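Filed under: Opinion / Bench Notes

Build the Hand First

Every few weeks someone walks into our shared workshop, sees what is on the bench, and asks me what kit they should buy if they want to get into robots at home. They usually have an arm in mind. They have been looking at arms online, they have a favorite, and they have already cleared a shelf for it. I love this moment, I really do, and I still tell every one of them to leave the arm in the store for now and make a gripper they can hold in their own hand.

I mean a pair of fingers, something to open and close them, a grip that fits your palm, and a camera looking down past the fingertips. You walk up to a table and pick things up with it. You are the arm! Your shoulder and elbow are already tuned, they never lose a calibration file, and they cost you lunch. Everything hard about picking things up is still there waiting for you, and you get to meet it on the first evening instead of in month six.

My own build is called Drestlow, after a typo in a parts order that stuck. I started it in January with black fingers that looked terrific and held almost nothing. The second pair was better. The pair on it now is scuffed and ugly, and I wouldn't trade it for anything in the cabinet.

What changed my mind about all this was shoes. I had been practicing on blocks, because everybody practices on blocks, and I was getting pretty smug. Then Prasetyo Nair, who has the locker next to mine and builds much better wiring looms than I do, put a pair of foam clogs on the table and told me to set them side by side, toes forward. 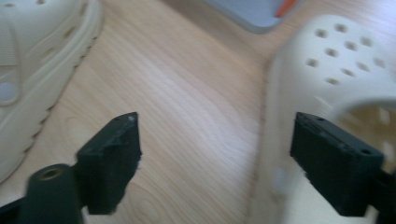 Drestlow at the bench with the clogs, one on either side of the fingers.

Try it sometime. A foam clog has almost no flat surface on it. The toe is a dome full of holes, the sole has teeth, the side has ridges, and the whole thing squashes when you squeeze it. Come in at the toe and the fingers want to ride up over the curve. Come in at the side wall and you have a decent grip but the shoe swings, and now your wrist has to fix that before you put it down. I must have spent 90 minutes on one pair of shoes, and I went home happier than I had been after any session with the blocks.

And I learned more about fingers in those 90 minutes than in all the reading I had done. I learned that I cared about the tip more than the length. I learned that a sharp corner digs into foam and then won't let go at the moment you want it to. I learned that I close too early, every time, and that the closing is mine and has nothing to do with the hardware. An arm would have hidden that from me under a pile of settings.

The usual argument against doing it this way is that it isn't really robotics. A man at our open evening told me it was a fancy litter picker, and he wasn't being mean, he just wanted to see a motor turn. I get it. Motors turning by themselves is the fun part, and I wanted it too when I was starting out. But look at how the arm-first projects go. The Stuvthorpe arm that three of our members went in on is a lovely thing, and it waves beautifully. It has been waving for a long while. The joints work, the software works, and on the end is a claw that came in the box and that no one gave an evening's thought to, so there is very little the arm can do once it gets where it's going.

There's money in it as well. You can spend 2000 dollars on an arm without trying hard, and then you are afraid of it. You don't let the kids near it. You don't jam it under a shoe to see what happens. A hand-held gripper you made yourself is a thing you can be rough with, and being rough with it is how you find out where it wants to break.

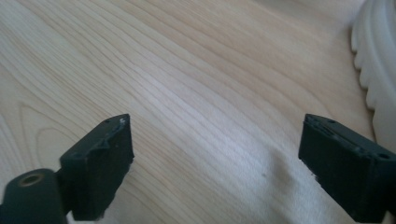 I'll admit the other side has a point about patience. Doing the same pickup over and over by hand is tiring, and your forearm will let you know. It is also true that you cheat. People are so good at grabbing things that we make small corrections without noticing, and a motor won't make those for free. Prasetyo's answer is to do each task slowly, then watch the recording and write down every spot where your wrist saved you. That list turns out to be the best design document I own. Two of the items on mine led straight to the new fingertips, and a third is the reason I want a softer pad on the inner faces.

It makes the workshop friendlier, too. Hand somebody an arm controller and they freeze up. Hand them a gripper and they are picking up the nearest object before you've finished talking, and five minutes later they have an opinion about finger shape (often a good one, which is irritating). Most of my better ideas have come from people who had never thought about robots before that afternoon.

So will Drestlow ever go on an arm? Sure, I hope so. I have left room for a mounting plate and I think about it more than I let on. First I want to get through boots, and after that sandals with straps, which I am looking forward to and dreading in equal parts. If you come by, bring a shoe.

Recent in Bench Notes
Niltorer, Two Winters In: What I'd Rebuild
The Petrauskas Hinge and Other Parts I Keep Copying
Why Your First Wiring Loom Should Be Too Long
In Praise of the Shared Drill Press
Stuvthorpe Arm: An Owner Replies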